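Category: Robot Learning > Data Collection
6 min read

Recording demonstrations without fooling yourself

Everyone will tell you that more data fixes a bad policy. I don't buy it. At Paju we threw out almost 200 demonstrations, and the model trained on the rest did no worse.

Before you record, write the task in one sentence. If Ha-rang and Maarja read it and start with different arms, it's too vague. Decide where each object starts, then change those positions on purpose between episodes. People say they shuffle things at random. They don't – they put the red bowl back where their hand likes it.

Check the view from above and the view from the wrist before you trust either one.

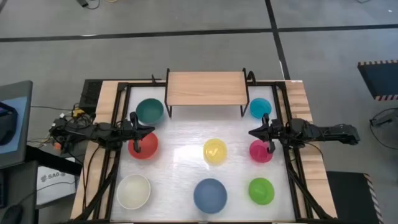

Eight bowls on the table, both arms reaching in.
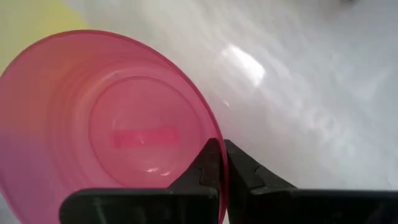 With a grip on a thin rim, the wrist view matters most. Play it back at full size.

How many demonstrations do I need for one task?
Fewer than the vendor says, at least to start. Record 200, train, and look at the failures before you record any more.

Next, set your rules for rejecting an episode and stick to them. Ours: drop it if the operator paused to think, if a camera stream skipped, or if the final position needed a nudge by hand. Label the rejects and keep them in their own folder.

Be wary of success rates on the training layout. Move the objects, run it again, and write down that number – even if Heino wants the other one for the slides.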